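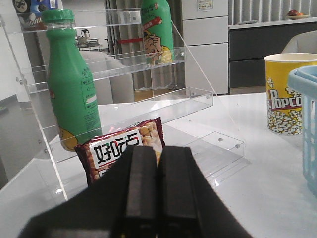
4.2 Upkeep of the Gripper and Wrist Camera

The Pusdale cell ran for the whole of the study with one arm, one parallel gripper and one small camera fixed at the wrist. The camera looks out along the fingers, so the gripper is always in view at the bottom center of the image (Figure 4). We use this in two ways. The policy sees the fingers and the goods at the same time, and the maintenance routine can check the tool without any added sensor. The rest of this section covers how the tool and camera were mounted, how they were checked between runs, and what had to be repaired.

Figure 4. Wrist camera view at the tabletop station of the Pusdale cell. The fingers are nearly closed in front of an upright snack bag; green bottles stand on the clear tiered rack to the left, and a popcorn cup and part of a blue basket are on the right.

4.2.1 Mounting

The gripper is bolted to the tool flange through an adapter plate made in our workshop. The camera bracket is held by the same plate, on its own pair of screws, so that the fingers can be changed without moving the camera. An earlier bracket shared its screws with the gripper body. Every finger change then called for a new hand-eye calibration, and we dropped that design in January, before the main collection began.

Cable routing took more attempts than the bracket did. The camera cable and the gripper cable run along the forearm in one sleeve and leave it at the wrist with a loop of slack. If the loop is too short, the camera plug is pulled when the last joint turns to its limit. If it is too long, the loop swings into the picture or catches on the rack. The length was set by driving the wrist slowly to both ends of its range with the sleeve clamp loose, then tightening the clamp at the position that left the plug unloaded at both ends. The clamp position is marked on the forearm with paint.

The lens focus ring is locked with a drop of removable thread adhesive. Focus is set once, on a printed chart held at the fingertips.

4.2.2 Zeroing the fingers

The finger pads are flat. In the commanded closed position they should meet along the full length of the pad, and a gap that is wider at the tips than at the base shows that one finger has tilted in its seat. The zero is set as follows. The fingers are opened fully, the seats are wiped clean, and both fingers are fitted with their screws left loose. The gripper is then closed at its lowest force setting on a flat steel shim, the screws are tightened in turn, and the shim is pulled out. The controller stores the motor position with the shim in place and subtracts the shim thickness.

A narrow gap between the pads, as in Figure 4, is not in itself a fault. The controller reports finger opening with every image, and the check compares the gap measured in the image against the gap expected from that value. The two are allowed to differ by a small margin, fixed from images taken just after zeroing. When the margin is passed on a run of images in a row, the Jemmont supervisor program stops the cell and asks for a finger inspection.

Matte black fingers are a poor target when they are seen against other dark surfaces. The inner faces are slightly lighter than the rest of the finger, and the gap between them is dark, so the check looks for this light-dark-light pattern and ignores the outer edges. An outline method was tried first. It worked over the white table and failed once the wrist was tilted far enough to bring a dark surface behind the fingers.

4.2.3 Reflections from the table and rack

Two parts of the station affect the camera more than the goods do. The white tabletop is glossy, and the clear rack picks up faint reflections of the room along its slanted edges. Neither can be fixed by calibration. Exposure is therefore locked for the length of a session, with the value chosen over the bare white table so that the highlights do not clip. With automatic exposure, the image darkened each time the wrist moved down toward the table, and the fingers lost the contrast on which the gap check depends.

The table and the rack are wiped before each session with a damp lint-free cloth. Alcohol wipes are kept away from the rack – the acrylic clouds and cracks around the screw holes – and are used only on the finger pads. The rack screws are checked for tightness at the same time. A loose side panel lets the shelves sag, which moves the bottles relative to their taught positions and looks, in the logs, much like a calibration error in the arm.

4.2.4 Inspection log

Each grasp attempt in the Sulemana data set carries a counter value from the gripper controller, so every repair can be placed against the wear that came before it. The pads are inspected every 200 attempts and the log holds 3223 attempts in total. An inspection consists of a visual check of both pads, a pull test on the camera plug, and a short series of gap images at fixed openings.

The log lists 19 unplanned stops. Most were traced to the camera cable or to a pad edge that had lifted. Lifted pads were seen more often after work with bags than after work with bottles. We believe the cause is the sealed top edge of the bag, which slides along the pad during closing and works at the same corner each time, but we did not test this on its own. New pads from Brilmont, with a rounded lower corner, were fitted at attempt 1334. They have the same thickness as the old ones, and the zero was set again all the same.

One stop is worth describing in more detail, as the first diagnosis was wrong. The gap check reported a steady offset after a pad change, and the finger seats were cleaned twice with no effect. The fault lay in the camera bracket, where one screw had backed out far enough to let the camera rotate slightly about the other. Both fingers had shifted by the same amount in the image. The check had been written to measure the gap along a fixed row of pixels, and at the new angle that row crossed the fingers at a different height. The present version first finds the gripper base, which should never move in the image, and reports a bracket fault if it has. The bracket screws are now fitted with spring washers and marked with a paint line across head and plate.

The maintenance checklist and the gap-check settings used from this point on are those of the cell revision dated 12 July 2018. Attempts recorded under earlier settings were kept in the data set with their original calibration files, and are flagged in the index so that they can be left out of training where camera pose matters.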